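Stock Layout Notebook, Farnville Workshop
2018-09-29
Entry by Mihret Seyoum. Read by Nuria Lencho.

1. Purpose

To settle the arrangement of sponge packs on the small display shelf before the Lelum order is laid out in full. The February layout placed every pack flat, and Desta Admasu noted at the time that the upper board looked bare from the front.

2. Arrangement under trial

The two-tier white unit was used on the speckled table. Packs on the upper board are to stand upright, side by side, with the green tab towards the front. Packs on the lower board are to lie flat in a row with the lettering facing up. All stock is the multicolored sponge in the orange wrapper, so no sorting by type is required.

The entry was made with two packs on the upper board, three on the lower and one still on the table. The middle pack of the lower row sits a little out of line with its neighbours and should be squared up.

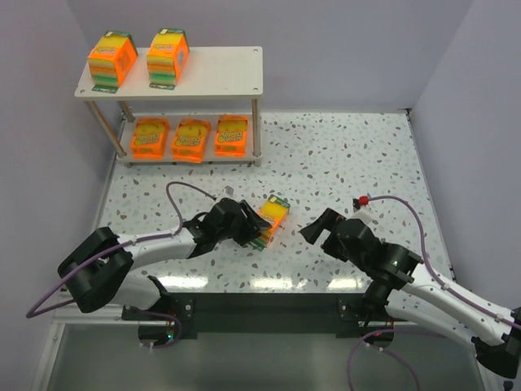
3. Points for discussion

The upright packs show the yellow, orange and green layers well. The lower row shows the lettering better. Mahlet Woldegiorgis prefers to keep both positions; I agree.

The place of the remaining pack is undecided. A fourth in the lower row may crowd it. The length of the board is to be measured.

The screw holes at the corners of the upper board are visible. Caps to be requested from Halvorsen, 4 per unit.

4. Carried forward

Aleksandra Gajewski to confirm the number of units required. Shelf to remain in its present position until then.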